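Work and Automation, Unit 4: The Folding Problem
Handout prepared by Ritu Awasthi

Reading: the Czerwiński chapter, up to the part where he gets angry.

1. Who does the work now

Plultari runs a linen and clothing service with 17 folders on the payroll. Management would like robots to fold. The robots would like to be shown how, many times over, by the people they're meant to relieve. So a folder's shift now includes doing the job with a gripper in hand, at a bed or a table, while the software takes notes.

Hạnh Đặng folded by hand for five years. Her title is now "demonstration lead." She reports that the raise was real and the title came with a lanyard.

Consider what a folder's thumbs know about cloth, then consider handing the job to two blue rubber-tipped fingers on a black linkage. A pinch at the near edge of a folded navy garment bunches the fabric a little. Bare hands would smooth that out without being asked.

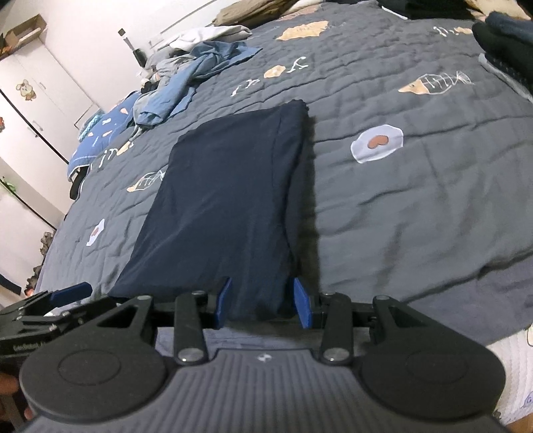 2. What changes for the people

Pay moved from pieces to recorded attempts. The target is 533 a month, and a botched fold counts if it's botched in an interesting way. Older staff find this insulting. Newer staff find it restful.

For discussion: who owns a fold once it's recorded? Bring a page of notes. Pliline's contract is in the course folder, and yes, clause 4 is a single sentence.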